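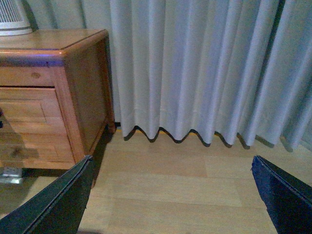
1/ Reading the Ademstead table of regional foodservice operators

The new edition is out, dated October 2025. It ranks 20 companies by systemwide foodservice sales. I use it every year for unit economics, and every year the same questions come up in replies, so these are my notes on the columns before anyone quotes a number.

2/ Systemwide sales are not company revenue. They include everything rung up at franchised stores. A parent that owns few of its own kitchens books royalties, rent and supply income, and its income statement will be a fraction of the figure in the table. Check which one you have before you compute a margin.

3/ Kular is the best case for this. It has 971 units at year end and nearly all of them are franchised. Vainio has 312 and operates most of them itself. On the sales column Kular ranks well above Vainio. On reported revenue the order flips.

4/ Unit counts are year-end. Sales are for the full year. Divide one by the other and you get a number that is too low for any chain that opened a lot of stores late in the period, and too high for one that closed stores late.

5/ The usual fix is to average the opening and closing counts. It helps, but it assumes openings are spread evenly. Chains tied to mall leases tend to bunch them before the holidays. If quarterly counts are published, use those.

6/ Ademstead's own per-unit column uses an average count. The footnote saying so moved this year from the front of the table to the back, under the currency notes. If your division doesn't match theirs, look there first.

7/ Currency. Local sales are converted at an average annual rate. A chain can post flat local sales and still move a place or two in the ranking. The growth column is in converted dollars, so it mixes trading and exchange effects. There is no constant-currency column. I would like one.

8/ Fiscal years. Most of the list reports on a calendar basis. Vainio closes its books in April, so its line covers a different twelve months from the line above it. The table does not adjust for this and marks it with a dagger.

9/ Same-store sales are left out completely. That is probably the right call. Definitions vary too much: some operators count a store after a year of trading, some wait longer, and some drop a store from the base while it is being remodeled.

10/ Briluvness is new to the roster. It has 97 units, the smallest count on the list, and still makes the cut on sales. Full-service format, large dining rooms, high check average. Don't compare its per-unit figure with a counter-service chain and call it efficiency.

11/ For a fairer comparison you want sales per square foot or per seat. Neither is in the table. Briluvness gives seat counts in its filings. Kular gives floor area for new builds only, which skews large compared with its older stores.

12/ Kiosks and licensed sites. Kular counts a gas station counter as one unit, same as a freestanding store. Vainio leaves its licensed counters out of the unit count but keeps their sales in the total. That lifts Vainio's per-unit figure. The size of the effect can't be worked out from public data.

13/ Delivery. Sales are supposed to be gross of marketplace commission and net of sales tax. Two of the companies changed how they report this during the year. Both are flagged, but the prior-year figures were not restated, so treat their growth rates with care.

14/ Estimates are in italics in the PDF. The spreadsheet export drops the italics. If you work from the export, go back to the PDF and add a flag column by hand. I did it in one sitting.

15/ What I'd use the table for: rank order by scale, broad unit growth, and a first screen for who to look at more closely. For margins or returns, go to the filings.

16/ Correction to post 5: averaging opening and closing counts also fails when a chain buys another one partway through the year. In that case weight the acquired stores by the months they were owned.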